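Keep the Stairs Open

Tobiloba Ajayi

November 2018

214 shares | 37 comments

The building where I work has 4 floors and two elevators. It also has a stairwell, which until June was open to anyone who wanted to use it. Then the management company, Leneck, put card readers on the stairwell doors. You can still get out that way in a fire. You can't get in, and if you let the door close behind you, you have to walk down to the street and come back through the lobby.

I wrote to ask why. The answer I got was two sentences long and used the word "security" in both of them. I wrote again to ask whether something had been stolen or someone had been hurt. I was told that the change was in line with what other buildings were doing.

I believe that part. I have been paying attention since then, and a lot of office buildings treat their stairs as a thing you use once a year, during the drill, with a man in a vest telling you to leave your coffee on the desk. The elevator is in the lobby, with good light and a plant next to it. The stairs are behind a gray door with a warning on it. People learn which one they are supposed to take.

My view is that this is a mistake, and that owners should be made to fix it. In any building of modest height, the stairs should be open during working hours, they should be lit, and a visitor should be able to find them without asking.

Start with the plain matter of getting around. I go between the second and third floors several times a day. On the stairs that was a short walk. Now I stand and wait for an elevator, along with people who are trying to get from the lobby to the top and who are annoyed, correctly, that I am stopping it for one floor. In the morning there is a line. The line is new. Leneck has put up a notice asking tenants to be patient while it looks at "peak demand," and as far as I can tell the notice was written by people who have never connected the two things.

Then there is health, which I mention second on purpose. I'm tired of being told to exercise by my employer, and I don't think a flight of stairs is going to save anyone's life. But my company bought step counters for the whole office last year, and we had a contest, and the winner got a gift card. The same company rents space in a building where you need to be let into the stairwell. If you want people to walk more, let them walk to the places they are already going.

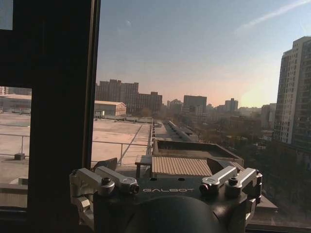

The third thing is harder to put a price on. Stairs are where you run into people. I knew the woman from the insurance office upstairs only because we passed each other on the landing most mornings. We talked about parking, and later about her son's school, and when I needed someone to explain a form to me she did it standing up, in her coat. I haven't seen her since June except through a closing elevator door. People don't talk in elevators. They look at the numbers.

The usual answer to all this is safety, and it deserves a real reply. A stairwell is out of sight. Tenants don't want strangers wandering onto their floor. I understand that, and I would have more sympathy if the elevators worked the same way. They don't. Anybody who walks into our lobby can press a button and ride to any floor during the day, and every delivery driver does. The locked stairs keep out a person who is willing to climb and let in a person who isn't.

There are ways to handle it. The Ibrahim building, across from the post office, has a card reader at each suite and leaves the stairs alone. It was put up well before 2000 and has nothing fancy in it. The stairwell doors have a glass panel, so you can see who is on the other side before you push. The walls are painted a yellow I wouldn't have picked. People use it all day. I asked at the front desk if they had trouble and the guard thought about it and said someone had once left a bicycle on the landing.

Fire doors come up too. A manager will tell you that the doors have to stay shut, and that is right, they do. Shut is different from locked. There are also holders that keep a fire door open and release it when the alarm goes off. They are common in hospitals and schools. A friend who installs doors priced one for me at $200, before labor. I don't know what the card readers cost, but I doubt it was less.

I should say that I know stairs don't work for everyone. My father hasn't climbed a full flight since his knee was done, and he would have no use for anything I'm asking for, except this: each healthy person on the stairs is one fewer person in the elevator ahead of him. When he came to visit me at work he waited through two full cars before he got on. Most of the people in them got off at the second floor.

What I'd like is a short rule from the city. If a building is up to four floors and open to the public during the day, its main stairs should be usable in both directions for those hours, with a sign in the lobby pointing to them. The owner could ask for an exception and would have to give a reason in writing. New buildings could go further and put the stairs where people will see them when they walk in, as builders did for a very long time before the elevator.

I have sent this to my council member and to Leneck. The council office sent back a form letter about traffic lights. Leneck hasn't answered yet. In the meantime I have been asking other tenants in the building to write in, and most of the ones I've talked to didn't know they could. The address is on the back of the rent statement, under the payment instructions.

37 comments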